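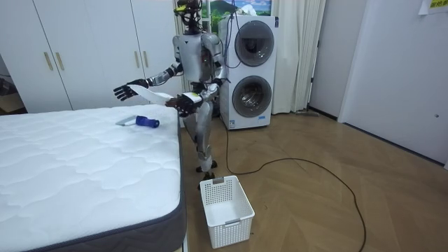 Tunalano publishes results of its household hand and controller trial

Tunalano has released the first results from a trial comparing robot hands and controllers on everyday jobs in the home. The work was carried out in March in a furnished test room with a bed, wardrobes and a laundry corner, using a full-size humanoid robot.

Two articulated hands were tested, one from Pomus and one from Tellberg. Each was run with two controllers: the standard position controller supplied with the robot, and a force-based controller written by MacPherson, the software firm working with Tunalano on the project.

The trial covered 11 tasks. Most involved soft or flat items, such as holding a sheet of material between both hands, lifting a cloth from a laundry basket and picking up a lint roller by its handle. In total the team logged 656 attempts, with the same start positions used for every pairing of hand and controller.

The Pomus hand with the MacPherson controller finished with the highest score, completing 80 per cent of its attempts without help from an operator. The Tellberg hand was quicker to close and did better on small hard objects, but it let go of flat sheets more often when the arms moved apart.

"Sheets are difficult because both arms have to agree on how much to pull," said Karine Gosselin, who led the trial at Tunalano. "With the standard controller, one wrist would carry on moving after the other had stopped. The force controller dealt with most of that, and it made a bigger difference than changing the hand did."

Camera placement was also compared. A fixed camera looking across the room gave the operators a good view of the arms and the floor, but was less useful for judging the position of the fingertips. Adding a second camera at the wrist cut the number of missed grasps on thin items. It made little difference with larger ones.

The team recorded 113 dropped items. Each drop has been listed by task, hand and controller - the full table is included in the report, along with the settings used.

"We wanted figures from an ordinary sort of room, with a mattress and a washing machine in the way," said Thérèse Nguyen, head of testing at Tunalano. "Reach past the bed was a problem in several of the tasks, and that would not have shown up on a bench."

A second round will use the same tasks with softer fingertip covers on both hands. Tunalano also plans to test a lower arm speed, as several drops happened at the start of a movement.

The report can be requested from the Tunalano press office. Hand makers who would like to put a product forward for the second round should contact the testing team through the same office.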